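Wakell Play Food and Bowls Set

I've been selling pretend food in my little shop for long enough to have opinions about it (strong ones, ask my family), and the Wakell set is the one I keep going back to. It's bright, it's simple, and it gives kids enough to run a whole lunch counter without burying your living room in tiny plastic peas.

The pieces are a good size for small hands. You get fruit and vegetables that a two-year-old can name, or nearly name, plus dishes to serve them in. My own crew uses it for shopping, for soup, for feeding every stuffed animal in the house, and for a game called "restaurant is closed" that I have never fully understood.

I like that the colors are so different from each other! A red chili and a green cucumber are easy to sort, easy to ask for by name, and easy to spot when one has rolled under the couch. The apple is everybody's favorite. It sits nicely in a small bowl, so it tends to get served first, usually to me, usually while I'm trying to answer the phone.

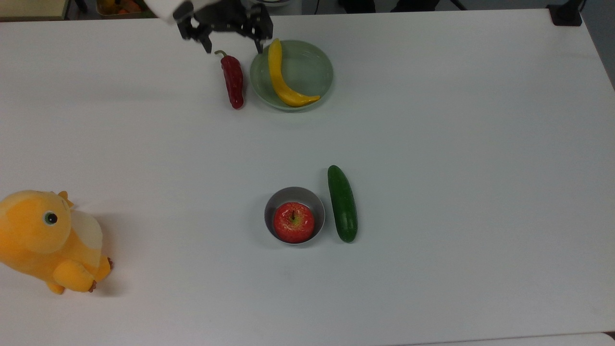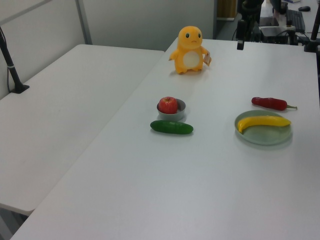

Red apple, green cucumber, red chili, with a bowl to put things in and a plush friend for company.

What to know before you order

The food and dishes come together in a cardboard box with a lid, and the box is sturdy enough to keep using. Mine has been through one move and a lot of sitting on. The plush is sold separately on our Hovine page, so please add it to your cart if you want a dinner guest too (I get a sad email about this every July, when the birthday orders pile up).

Item number: 3360
Refill pack, food only: 3398
Suggested age: 24 months and up
Shipping: free on orders over 100 dollars

The refill pack is the same food with no dishes. I started carrying it after so many of you wrote to say the apple had gone missing at Grandma's. If you already have bowls from the Drusero line, they mix in just fine, and I think they look cute together.

Cleaning

Wipe the food with a soft cloth and a little dish soap, then let it air dry on a towel. Please keep it out of the dishwasher! The dishes can be washed by hand in the sink with everything else. For the plush, I dab at spots with a damp cloth and leave it somewhere breezy overnight.

Ways we play with it

Start with a few pieces, not the whole box. Put one thing in each dish and ask your kid to swap them, or call out an order and see what shows up. Older ones like making menus and charging terrible prices. I was once billed nine dollars for half a cucumber, and I paid it.

If you want a bigger kitchen setup, the Gajewski play stove is a good match and has room on top for the bowls. It's a large box and ships on its own, so allow a few extra days for that one. Gift wrap is available for the food set and the refill pack, just tick the box at checkout and tell me what to write on the card.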